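February 11, 2022

Edit bench notes, wrestling series

Right, trailer day, or really trailer day three if I'm being fair to the calendar. Harnham want a ninety-second version for the streaming page and a shorter one for socials, and they want both to feel like "a proper show, not a highlights reel", which I've written on a sticky note and stuck to the monitor so I stop cutting on every single slam.

Started by going back through the locker room interviews. The logging sheet is up to 2,402 clips now (I merged the Enitz cards in last night) and the search is crawling, so I split it into ring footage and everything else. Much better! Ring footage is 1,069 of those. If anyone opens the old combined sheet, please don't add to it, it's read only in my head even if it isn't on the server.

The opening is finally working. I'd been starting on the entrance music with the crowd already roaring, and it left me nowhere to go. Now it opens on the tag partners taping their wrists, hardly any sound, one line about being told she was too small for this, and then the bell. The bell is from the November taping because the later ones all have the commentator talking over them. I pitched it down a touch and it sits nicely under the title card. 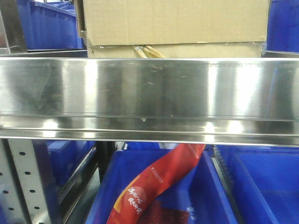

Episode four is still the problem child. The Jovetti match runs long and the best bit, the double tag near the end, was only covered properly by one camera. I tried slowing it down and it looked cheap. Tried punching in and it went soft. For now I've cut to the mentor at ringside just before contact and come back on the landing, and I think I like it, but I've watched it so many times that I'd believe anything. Fresh eyes please, anyone.

Music: the Rengifo track is cleared for the series but I can't find anything in writing that says it's cleared for promos. I've used it as temp and put a big ugly marker on the timeline. Have emailed. If the answer's no, the backup is the drum loop from the episode two training montage, which is fine — a bit gym advert, but fine.

Levels were a mess on the first export. Crowd far too hot, dialogue buried, and the announcer's name call clipping on the left side only. Brought the crowd down, ducked it harder under the two interview lines, and swapped the name call for the alternate take. Second export sounds all right on the big speakers and on my phone, which is where everybody will hear it anyway.

Captions done for the long one. I went with 24 frames as the minimum on screen and a couple of the shouted lines still feel rushed, so I may merge them. Spelling of ring names needs checking against the talent list before this goes anywhere, I've been typing them from memory and I know I've got at least one wrong.

The short version has 14 shots in it at the moment. Wants fewer. I keep taking out the ladder and putting it back.

Still to do: grade match on the backstage stuff (the corridor is very green), end card with the new logo, check the promo clearance, merge those captions. Exports are in the trailer folder, v6 long and v2 short. Ignore v5, the bell's missing.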